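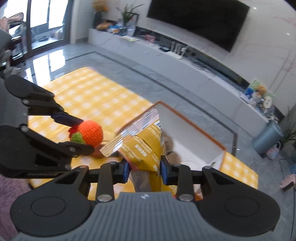

October, barrier film shelf test, entry 4

Pulled the 64-day set from the humidity cabinet at 9:40 a.m. Cabinet log shows no gaps. Film is the Latov three-layer, same roll as entry 2. Control is the older Montecinos film, cut from the end of the roll, so treat the edge strips with caution.

Weighed each pouch before opening. Balance drifted on the first pass, re-zeroed and repeated the whole tray. Second pass is the one in the sheet; first pass is struck through, please leave it there.

Desiccant gain, mean per pouch:
Latov 53 mg
Montecinos 107 mg

Difference is larger than at the last pull. Two of the control pouches had a crease running into the end seal. With those two left out the control mean comes down but stays above Latov. Both versions are in the sheet.

Seal peel: used the slow jaw speed. Latov peels clean at the interface. Control tears into the film on the fin seal, so the peel number there is a film number and should not be compared.

Dye check on creased samples still to do. Need fresh dye, the Brirndale bottle has sediment. Mix 1000 mL, filter before use.

Truduvitz wants the crease results split from the flat results in the report. Column added.

Cabinet door gasket is lifting at the lower hinge corner. Taped for now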